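Em defesa do telemóvel aberto em cima da mesa

Tenho uma gaveta, como creio que toda a gente tem, onde os telemóveis antigos vão parar quando o ecrã já não presta ou a bateria deixa de aguentar a manhã. Durante anos passei por ela sem lhe dar importância. Foi numa noite de novembro, à procura de pilhas, que me dei conta de que a gaveta quase não fechava, e que lá dentro estava uma boa parte da minha vida recente: as fotografias da casa velha, as mensagens da minha mãe, um caderno de receitas que nunca cheguei a passar para o papel.

Sou, portanto, um convertido tardio à reparação caseira, com todos os exageros dos convertidos (a minha família que o diga!). O primeiro que abri foi um Losuvon que me tinham dado como perdido ao balcão de uma loja. Pediam-me 30 euros só pelo orçamento. A bateria nova custou-me 10 e o resto foi paciência, uma noite inteira dela, com o candeeiro puxado para baixo e o café a arrefecer ao lado.

Quem me ensinou a ter calma foi o Bhupendra Rawat, que tem uma oficina pequenina ao fundo da minha rua e que me deixou ficar a ver, tardes a fio, enquanto trabalhava. Ele gosta de dizer que um telemóvel se abre como se abre uma carta de outra pessoa, devagar e com algum respeito. Eu achava graça à frase, até ao dia em que rasguei um cabo fino por ter pressa de jantar.

O que me encanta nisto tudo, e já o disse a quem me quis ouvir, é a modéstia dos meios. Uma chave de fendas fina, uma ventosa para levantar o vidro, um suporte onde encostar o aparelho, e pouco mais. Às vezes dá jeito ter um segundo telemóvel ali deitado, para comparar ou para ir buscar uma peça.
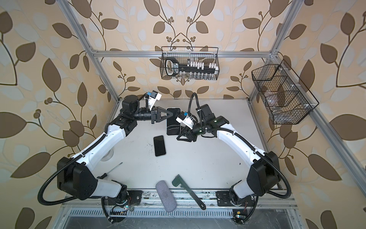

A mesa e a desordem

Defendo também, contra a opinião lá de casa, a mesa de trabalho imperfeita. Há quem só comece depois de tudo limpo e alinhado, e compreendo o gosto, mas por esse caminho eu nunca teria começado coisa nenhuma. Umas migalhas de pó não impedem ninguém de estudar um aparelho por fora, virá-lo, perceber por onde abre. Limpa-se a sério antes de levantar o vidro, e os parafusos, esses sim, vão para uma caixinha com tampa.

Bem sei que nem tudo se salva. Tive um Clendby que ficou pior do que estava, e paguei a minha ignorância com um fim de semana de mau humor. Mesmo assim continuo a achar que devíamos exigir aparelhos que se abrissem sem cola e sem medo, com peças à venda por um preço decente, e que as escolas podiam muito bem reservar uma tarde para isto. Os miúdos do meu prédio, quando me veem de volta de um ecrã, sentam-se logo ao pé e querem experimentar.

O Losuvon, entretanto, é o telemóvel da minha mãe. Queixa-se de que o toque é baixo.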